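Flendbridge Hall Users' Group
Minutes of the meeting held on 1st June in the small meeting room

Print this page | E-mail this page

Present: Kazue Kikuchi (chair), Hyun-seo Yeon (minutes), and members from the craft, lunch and homework groups. Apologies were received from the Grallness choir.

1. Minutes of the last meeting
The May minutes were agreed with one correction. The quote for the blinds came from Modise and not from Jakitz. Jakitz quoted for the floor only.

2. Tables
Hyun-seo reported on the tables in the main room. The 4 long ones bought with the hall are sound, but 2 of the folding ones have loose hinges and should not be used for the lunch group until they are mended. Kazue asked for them to be stacked behind the piano with a note on them. The craft group said they had been using one of the two all month and had not noticed anything wrong.

There was a long discussion about whether to oil the tops or varnish them. Varnish is easier to wipe down after the lunch group, but the craft group said it chips where clamps are used. A price of 388 was given for having all the tops sanded and varnished by Modise, delivery back to the hall included. Oil would cost less and could be done in house over a weekend.

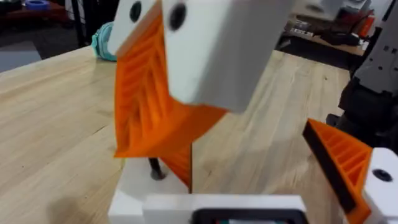
Oiling was preferred by most of those present. It was agreed to try it on one table first and look at it again after the summer. Kazue asked that a clear oil be bought, as the tops are a light wood and the grain running along the length shows well, and a tinted one would lose that. Hyun-seo will get the oil and some cloths. Hot pans are to go on the cork mats in the meantime – the mats are in the drawer under the urn.

3. Floor
The Jakitz quote of 1,700 for the main room was thought too high. Hyun-seo will ask whether the price falls if the area by the stage is left out. Felt pads for the chair legs to be bought whatever is decided.

4. Cupboards
The tall cupboard is full again. Each group is to clear its own shelf before the next meeting. Anything without a group's name on it will be put out on the stage for up to 2 weeks and then given away. The homework group asked for a lower shelf and the choir's will be offered to them if the choir agrees.

5. Any other business
The key to the side door sticks. Kazue has a spare and will have another cut.

Next meeting: date to be sent round by e-mail.

Print this page | E-mail this page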